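## Takcombe wrist kit: what to order and what to budget

The Takcombe kit is a two-finger gripper with a small wrist camera, sold by Grovulia for light household and laundry-room arms. It ships as one box, part number TK-172, and bolts to the standard Kaimal flange. Arms with an older flange need the adapter plate, ordered separately.

**In the box**

- Gripper body and 2 fingers
- Wrist camera with cable
- Mounting screws and hex key
- 8 spare finger pads

**Price:** $2000 per kit. Spare fingers are sold in pairs. Lead time is longer in February, when the Plokden shop closes for stock count.

Rodrigo Bettencourt handles quotes for single kits. For school and lab orders, write to Cristóvão Rebelo and include the arm model and the flange size - he can't price an order without both.

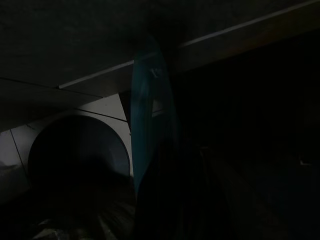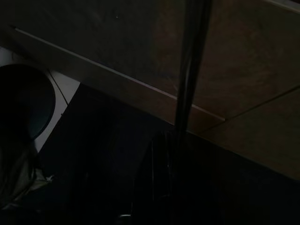 Lighting is the line most buyers leave off the budget, and the kit has no lamp of its own. Plan for one on the arm or one in the room, and get the lamp quoted with the kit so the bracket matches. Work low down and under furniture needs it most. With a dark surface overhead, a white panel with a round opening can still be picked out at the left, while much of the space beside it goes black. A clip-on lamp from the accessories list fits the same screws as the camera cover. Buyers who already own a lamp can order the bracket alone.

Returns are accepted on unopened kits only. Fingers and pads are treated as wear parts and are not covered by the warranty.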